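Two arms on the packing bench

Mar 31, 2025
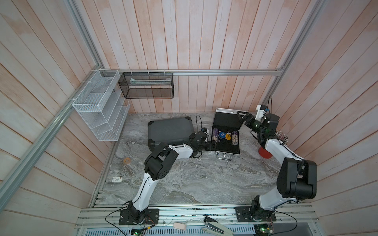 Bench two at Urwood. Both arms at the open chip case.

Quick one, I'm on lunch and the sandwich is in my other hand.

People keep asking what it's like now so I'm writing it down once. For anyone new here, I pack game sets. Poker chips, dice, the hard cases they go in. Been at Urwood since the old building on the Tirkilby road, and until last September every case that left was closed by a person. Mostly me or the two I sit with.

Now there's the arms. One on the left, one on the right, same rail. Left one works at the front of the case, right one comes in over the lid. Chips in their stacks, dice in with them, black foam all round. Took me a week to stop flinching when the right one swung.

What's changed. Well, my wrists. I used to do 370 sets on a good shift and go home and not be able to open a jar. The bench isn't up to that yet, but I'm not doing it all by hand either, so the jar gets opened. I'll take that.

Also my job has a different name. I'm a "cell lead" on the rota. Same locker. Pay went up one step — one — and I had to ask for it twice.

The day is choppier. Before, you got into a rhythm and your head went off somewhere nice, I planned my whole kitchen on that line. Now it's wait, wait, look, clear a jam, reset, wait. I'm more tired in the head and less in the hands. Some people love it. The one who used to do lids moved over to returns and says she's never going back, too much standing about watching something else work.

And it's quiet. That's the part I didn't expect to mind. We used to talk all shift becuase hands know what to do and mouths are free. Now we're spread out, one person to a bench, and you'd have to shout. We've started taking first break together on purpose. 16 of us round a table for eight, somebody always on the radiator.

Numbers, since my brother in law wants numbers. Hinrichs, who we pack for, want 500 sets a shift by the end of the year across all the benches. Best we've had is 416. That was a day with no jams and everyone in. Most days it's less and there's a meeting.

Did anyone lose their job? Not from packing. Two temps didn't get renewed and we were told that was seperate. Make of that what you like. The Grundska site gets the same setup next and I've been asked to go over and train people for a fortnight, hotel paid. Me! I've never trained anyone on anything except the label printer.

I said yes. Then I went and asked what happens to our bench when I'm away and didn't get much of an answer, so I've written my own list and taped it inside my locker door — which jams you clear yourself, which ones you call for, where the spare tape lives.

Anyway. Bell's in four minutes and I haven't had my tea. Will post from Grundska if the hotel wifi is any good.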